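# Patient Costs and Financing Options in Fertility Care

Student project report, Stornik College, Health Administration Program

2021-06-21

## 1. Purpose

The project examined how patients pay for in vitro fertilization (IVF) when their employer plan covers only part of the treatment. It was limited to two clinics, Wollier and Raudsepp, and to published price lists and an anonymous patient survey.

## 2. Method

The survey was open to patients who had completed at least one consultation. A total of 227 forms were returned, of which 208 were complete enough to use. Questions addressed insurance status, medication costs, and the use of payment plans. Income was not requested.

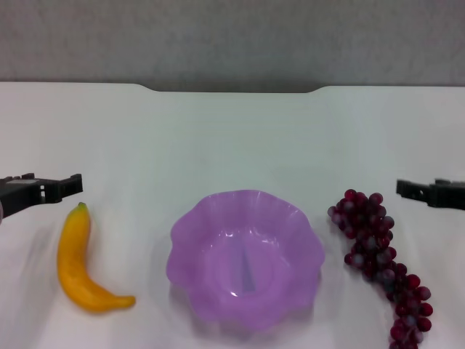 *Figure 1. White tabletop against a light gray wall.*

## 3. Findings

Medication was the cost patients least expected. Both clinics list it separately from the procedure fee, and the pharmacy bill often arrives before the first clinic invoice. Among patients who paid for medication themselves, the median amount for one cycle was $2,142.

Many respondents did not know whether their plan covered diagnostic testing. Several reported that testing was covered while treatment was not - a distinction that their benefits booklets did not state clearly.

Wollier offers a monthly payment plan through the lender Ironau. Raudsepp requires payment before each cycle but refunds unused services. Respondents at both clinics asked for a single written estimate that includes storage, anesthesia, and follow-up visits.
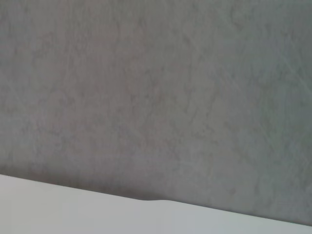

*Figure 2. Gray surface with mottled texture, close view.*

## 4. Limitations

Patients who left care after seeing the price are likely underrepresented. Answers on cost were given from memory and were not checked against bills.

## 5. Recommendations

1. Clinics should provide an itemized estimate at the first visit, with medication included.
2. Patients should request a written coverage statement from their insurer before ordering medication.

The survey form and the price comparison table are attached as Appendices A and B.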